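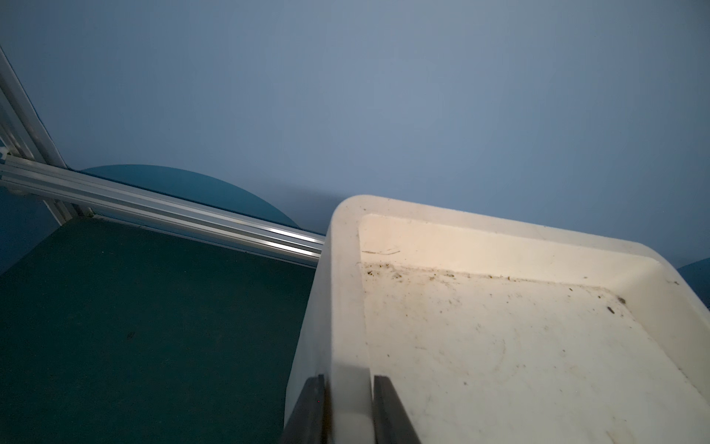

Passka White Bench Tray

Item 78. Plastic. White. Sold singly or as a set of 2.

Summary

A shallow plastic tray for the workbench, with rounded corners and a thick rolled-over rim. Passka calls it a "total bench management solution." We call it a tray. It holds small messy jobs in one place so you can carry the mess to the trash, and it does that well enough that we keep it in stock. Please read the rest of this page before you order, particularly the part about scratches, which the maker's own leaflet skips.

What the maker claims, and what we think

"Stays like new." It doesn't. The floor of the tray picks up scuffs as soon as you start dragging hard things across it, and the odd curved scratch where something has been swung around and pushed. White plastic shows all of it. If you want a tray that looks good on a shelf after a season of use, buy something else and don't use it. The marks have made no difference to how ours work.

"Wipes clean in a single pass." Sometimes. Flat areas wipe clean with a damp cloth. The trouble spot is the line where the wall meets the floor, where brown crumbs and dark specks like to collect and stay put. A cloth tends to push them along the wall until they reach a corner. A soft one-inch paintbrush does a better job, working along the wall first and then into the corner, and you can tip out what's left. We've asked Passka to change the wording on the label. The new label says "wipes clean in one easy pass."

"Easy-grip rim." We'll give them this one. The rim is thick and rounded all the way along, so it doesn't bite into your fingers when the tray is loaded, and you can pick it up with one hand on the side if the load is light. Use both hands for anything you'd mind spilling.

"Fits any bench." We have no idea what this means. It's a tray. It sits on whatever is flat.

Colors

White only. Under a warm lamp the inside can look cream or even a pale peach, and we get returns every winter from people who believe they've been sent the wrong color. Look at it near a window before you write to us. Passka has talked about a gray version for as long as we've carried the line, and we'd like to see one, as it would hide the scuffs. We aren't taking advance orders for it.

Where it works

Sanding small parts, trimming, scraping, sorting screws, repotting seedlings, cleaning out a pencil sharpener. Anything dry that sheds bits. The wall is high enough to stop crumbs from wandering across the bench, which is most of what you're paying for.

It's good on a framed bench too, the sort built up from grooved aluminum rail. Push the tray up against the rail and it has something to sit against while you work. You'll want to keep it clear of the brackets if you slide it back and forth a lot — metal corners mark plastic, and we have the trays to prove it. The grooves in the rail catch crumbs as well, so brush those out while you have the brush in your hand.

On a dark work surface, white has one real advantage. You can see what has fallen into the tray and you can see what has missed it. Two of us on the shop floor prefer it for that reason and the rest of us aren't convinced.

Where it doesn't

We wouldn't put it under a hot air gun or rest a soldering iron on it. The label gives no heat rating and Passka hasn't answered when we've asked for one. The same goes for solvents. We also don't sell it for food. Customers ask, and there's nothing on the packaging that says it's suitable, so our answer is no.

It isn't a drip tray for an engine, whatever the old Jorkside catalog said. That was a different item with a similar number.

Compared with the others

The Stelusel tray is item 70. Thinner rim, lower price, and it flexes when you lift it by one side. Fine if it's going to live in one place. It scratches just as easily, although the speckled finish makes that harder to notice.

The Wongsuwan tray is item 69. It's stiffer and it has a proper curve between the wall and the floor, so dirt brushes out with less fuss. It also costs a good deal more. If you clean your tray every day, it may be worth the difference. Most people don't clean their tray every day, and we suspect most people who buy the Wongsuwan don't either.

Care

Tip it out before you wipe it. Brush along the walls. Wash with dish soap and warm water, and let it dry before you stack it. Skip the scouring pad, which will add a few hundred small scratches to the ones you already have. Pale threads and fine scratches look alike on white plastic, so run a fingernail over the mark before you spend time trying to get it off.

Polishing compound has been suggested to us by several customers. We tried it on one tray. It left a shiny patch with the scratch still in the middle.

Ordering and returns

Orders in by noon on Tuesday go out with that week's shipment. Sets come nested, with paper between the trays. Check for cracks at the corners when you open the box and tell us before you use it. We'll replace a cracked tray. We won't replace a scuffed one unless it arrived that way, and yes, we can generally tell — a used tray has dirt along the inside wall.

Spare lids: discontinued. They never fit.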